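소형 부품 보관 단위 정리 — 발표자 노트
Zutunbridge 작업장 운영 공유회, 19/06/2022
발표 자료와 함께 볼 것. 슬라이드에 적힌 문장은 읽지 않고 넘어감.

슬라이드 1. 제목
인사 후 바로 범위 설명. 오늘 다루는 대상은 나사, 와셔, 핀, 스페이서, 커넥터 단자처럼 손끝으로 집는 크기의 부품. 판재, 봉재, 케이블 릴은 제외. 약품과 접착제도 제외(별도 규정 있음).
용어 통일: 이 발표에서 "상자"는 뚜껑이 달린 칸막이 상자, "칸"은 그 안의 구획 하나, "위치"는 선반 주소를 뜻함. 질문 받을 때도 이 용어로 답할 것.

슬라이드 2. 정리 전 상태
작년 재고 조사 당시 등록된 소형 부품 품목은 2060개. 이 가운데 500개 품목은 위치가 비어 있거나 두 군데 이상으로 기록되어 있었음. 표는 화면에 띄워 두고 행별로 읽지 않음.
위치 중복의 주된 형태는 세 종류. 공급사 봉투째 보관된 것, 작업자 개인 서랍에 나뉘어 있는 것, 이전 프로젝트 상자에 그대로 남은 것. Akgül 프로젝트 잔량이 마지막 유형에 해당하며 아직 처리 중임.
부품이 없다고 판단해 재주문한 뒤 기존 재고가 나온 사례는 부록 A에 있음. 금액 질문이 나오면 부록으로 넘길 것.

슬라이드 3. 보관 단위를 먼저 정한 이유
선반 배치부터 손대면 상자 규격이 바뀔 때마다 주소가 흔들림. 순서는 칸, 상자, 선반, 주소. 이 순서는 이후 슬라이드의 순서이기도 함.
칸 하나에는 품목 하나. 예외 없음. 길이만 다른 같은 규격의 나사도 별개 품목으로 취급. 표면처리가 다른 경우도 마찬가지. 아연도금과 스테인리스를 한 칸에 넣어 둔 것은 이번에 전량 분리했음.
칸이 남는 것은 허용. 남는 칸을 채우려고 무관한 품목을 넣지 말 것. 이 부분은 현장에서 반복해서 어긋났으므로 천천히 말할 것.

슬라이드 4. 부품 크기와 칸의 관계
부품의 가장 긴 변이 칸의 짧은 변보다 길면 꺼낼 때 손가락이 걸림. 이 경우 한 단계 큰 상자로 옮김. 대각선으로 넣으면 들어간다는 이유로 유지하지 않음.
채움 높이는 칸 깊이의 4분의 3 이하. 뚜껑을 닫았을 때 부품이 뚜껑 안쪽에 닿으면 운반 중에 칸막이 위로 넘어감. 특히 얇은 와셔와 E형 스냅링은 칸막이와 뚜껑 사이의 틈으로 이동함. 해당 품목은 지퍼백에 넣은 뒤 칸에 보관.
스프링은 서로 엉키므로 한 칸의 상한을 따로 둠. 상한 값은 품목표 비고란 참조.
칸당 기본 수량 상한은 100개. 초과분은 벌크 보관함으로 보내고, 칸에는 보충 표시만 남김. 부피가 작아 100개가 바닥에 깔리는 정도라도 상한은 동일하게 적용.

슬라이드 5. 재질
불투명 상자는 신규 구매 중지. 사용 중인 것은 파손될 때까지 사용. 투명 또는 반투명 플라스틱을 기본으로 함.
반투명 회색 계열은 흰색 부품과 은색 부품의 윤곽을 확인하기 쉬움. 검정 산화피막 나사는 대비가 떨어지므로 무색 투명 상자를 권장. 어느 쪽이든 규격 식별은 라벨로 하며, 눈으로 보는 것은 잔량 확인까지만.
정전기 민감 부품은 일반 플라스틱 상자 사용 금지. 도전성 상자로 지정된 구역이 따로 있고, 색이 비슷한 일반 상자를 그 구역에 두지 않음. 색이 어둡다고 도전성인 것은 아니라는 점을 질문이 없어도 한 번 언급.
탈지제와 알코올로 닦을 때의 백화 현상: 폴리스티렌 계열에서 발생. 재질 표시가 확인되지 않는 상자는 중성세제와 물만 사용.

슬라이드 6. 뚜껑
분리형 뚜껑은 여러 상자를 동시에 열었을 때 서로 바뀜. 같은 규격이면 맞물리기 때문에 바뀐 사실이 늦게 발견됨. 따라서 라벨은 뚜껑과 본체에 모두 부착.
경첩형은 뚜껑이 바뀔 일이 없는 대신 열었을 때 옆 공간을 차지함. 작업대 위에서 상자 폭의 2배를 확보해야 함. 선반 위에서 뚜껑을 연 채 꺼내는 것은 금지. 반드시 작업대로 가져와 연다.
걸쇠는 소모 부위. 닫는 힘이 약해진 상자는 고무줄로 묶어 쓰지 말고 교체 신청. 고무줄로 묶은 상자가 Ciletti 보관실에서 다수 나왔음. 책임 소재를 묻는 자리가 아니므로 사실만 언급하고 지나감.

슬라이드 7. 선반과 주소
주소 형식: 구역 문자, 선반 번호, 상자 번호, 칸 번호. 구분자는 붙임표. 공백 사용하지 않음.
칸 번호는 걸쇠가 작업자 쪽을 향한 상태에서 왼쪽 뒤 칸이 1번. 오른쪽으로 진행한 다음 앞줄로 내려옴. 걸쇠가 없는 상자는 라벨이 붙은 면을 앞으로 봄.
이 규칙은 상자를 돌려 놓으면 즉시 깨짐. 방향 표시 스티커를 본체 앞면에 붙이고, 스티커가 보이지 않으면 잘못 놓인 것으로 간주.
선반 높이는 어깨 아래까지만 소형 부품 구역으로 지정. 그 위 칸에는 빈 상자와 포장재.

슬라이드 8. 라벨
본체 라벨 항목: 주소, 품목 번호, 규격, 재질, 최소 수량. 공급사 이름은 적지 않음. 공급사는 바뀌고 라벨은 남음.
손글씨 라벨은 임시용으로만 인정. 연필 불가. 투명 테이프로 덧붙인 종이 라벨은 세척 시 떨어지므로 이관 대상.
칸마다 라벨을 넣을 공간이 없는 상자는 뚜껑 바깥면에 배치도를 한 장 붙임. 배치도는 닫은 상태 기준으로 그림. 열린 뚜껑을 보고 읽으면 좌우가 반대로 되는 문제가 초기 시험에서 발생했음.

슬라이드 9. 이관 준비
이관 전에 상자를 비우고 점검하는 단계. 점검은 밝은 색 작업면 위에서 함. 반투명 바닥을 통해 작업면 색이 비치므로 작은 잔류물이나 금속 가루가 있으면 구분됨.
조명이 바닥면에 반사되는 경우 상자를 돌려 가며 다시 볼 것. 반사 부위는 미세 균열을 가림.
점검 항목: 칸막이 흔들림, 모서리 균열, 경첩 백화, 걸쇠 물림, 이전 라벨의 접착제 잔류. 하나라도 해당되면 이관에 사용하지 않음.
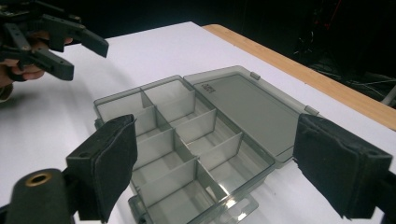
Gerkine 부품관리팀
상자 규격: 두 줄에 다섯 칸씩, 모두 열 칸. 뚜껑은 긴 변에 달려 있고 완전히 젖히면 작업면에 평평하게 놓임. 슬라이드 6에서 말한 옆 공간이 이 상태에서 필요한 공간임.
칸을 모두 비운 채 뚜껑을 연 상태가 점검 시작 상태. 부품이 하나라도 남아 있으면 점검을 시작하지 않음. 남은 부품을 옆 칸으로 옮겨 가며 닦는 방식은 허용하지 않음.
얕은 상자이므로 슬라이드 4의 채움 높이 규정이 엄격하게 적용됨. 육각 너트와 짧은 나사에 사용하고, 긴 스페이서는 배정하지 않음.

슬라이드 10. 이관 순서
기존 상자에서 품목 하나를 꺼내 트레이에 붓고 규격을 확인. 나사는 나사 게이지와 캘리퍼스로 확인하며, 봉투에 적힌 규격을 그대로 믿지 않음.
혼입품은 별도 접시로. 그 자리에서 원래 칸을 찾아 주려 하지 말 것. 혼입품 처리는 작업 마지막에 일괄로.
확인이 끝난 품목만 새 칸에 넣고, 넣은 직후 주소를 시스템에 입력. 여러 칸을 채운 뒤 한꺼번에 입력하면 순서가 밀림. 시험 이관에서 나온 오류 대부분이 이 형태였음.
상자 하나가 끝나면 뚜껑을 닫고 걸쇠를 확인한 뒤 선반에 놓음. 열린 상자는 작업대 위에 항상 한 개만. 출발 상자와 도착 상자를 동시에 열어야 할 때는 사이에 트레이를 둠.

슬라이드 11. 유지 관리
보충: 최소 수량 아래로 내려가면 칸에 빨간 카드를 세움. 카드가 서 있는 칸은 매주 점검 때 벌크 보관함에서 채움.
반납: 사용하고 남은 부품은 반납 접시로. 작업자가 직접 칸에 넣지 않음. 불편하다는 의견이 있었으나 현재로서는 변경 계획 없음.
폐기: 나사산이 손상된 것, 재질 불명인 것, 녹이 있는 것. 재질 불명품을 "기타" 칸에 모으지 말 것. "기타"라는 주소는 시스템에서 삭제했음.
상자를 현장으로 반출할 때는 상자 단위로 기록. 칸 단위 반출은 지퍼백에 옮겨 담고 품목 번호를 적음.

슬라이드 12. 남은 작업
위치 미확정 품목의 잔여분 처리. Akgül 잔량 포함.
도전성 상자 구역의 라벨 색 변경. 현재 색이 일반 구역과 겹침.
깊은 상자 규격 선정. 후보품의 칸막이 고정 방식이 서로 달라 비교가 끝나지 않았음. 결과는 9월 공유회에서 보고.

예상 질문
칸막이를 빼서 칸을 넓혀도 되는가: 칸 번호가 바뀌므로 불가. 큰 칸이 필요하면 큰 상자 신청.
서랍형 캐비닛을 쓰지 않는 이유: 고정 작업대에서는 사용 중. 운반이 필요한 품목만 상자형으로 통일.
바코드 적용 여부: 상자 단위는 적용, 칸 단위는 보류. 칸 폭에 맞는 라벨의 인식률이 낮음.
개인 서랍 재고: 자진 반납 기간 중. 반납 양식은 부품관리팀 공유 폴더에 있음.

시간이 부족하면 슬라이드 5의 세척 부분과 슬라이드 8의 배치도 부분을 생략. 슬라이드 10은 생략하지 않음.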